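Demonstration gathering (robotics)

Demonstration gathering is the work of recording examples of a task so that a robot can learn to do it. Each example, usually called an episode or a demonstration, pairs what the robot's cameras picked up with the motions made at the same time. A learning system trained on enough of them can carry out the task in rooms and with objects it has never met, and watching that happen for the first time is one of the real thrills of the field.

Methods

In teleoperation, a person steers the robot itself through leader arms, a headset or hand controllers. The recorded motions already belong to the robot's own joints, so very little conversion is needed. In kinesthetic teaching, the operator takes hold of the arm and guides it. A third family uses handheld devices with a camera attached, which let people record in places where a full robot would be hard to bring.

Wrist cameras are popular in all three. They stay close to the fingers and show the last inch or two before contact, exactly where a fixed camera tends to be blocked by the arm.

Variety and home settings

Early collections were recorded at a single bench, and the resulting policies often failed when the lamp was moved. The Floltach collection, begun in April by Ekua Aryee and Taner Kahraman, took the opposite approach and spread its episodes over 16 homes, with no more than 12 tasks in each. Its notes are a delight to read, full of remarks on faucet shapes and the color of grout.

Bathrooms are a favorite test. Mirrors double everything in view, including the robot, and clear glass and polished metal confuse depth sensors. Davina Cowie's labeling guide for Clusico asks annotators to mark every episode in which a reflection fills a large part of the view, and to keep those episodes.
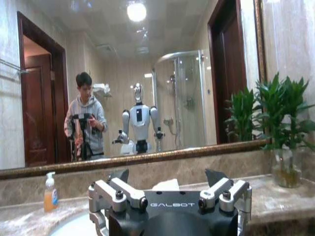
Wrist view over a marble bathroom counter, with the humanoid robot and a man holding a tripod-mounted camera rig reflected in the mirror.

Review

Episodes are checked before training. Common grounds for removal are dropped camera data, clocks that disagree, and long pauses at the start. Failed attempts are sometimes kept under a separate label, as they can teach a system how to recover. The Aderer format, last revised on February 11, 2022, reserves nine fields for this kind of note.

See also

Imitation learning
Teleoperation
Wrist camera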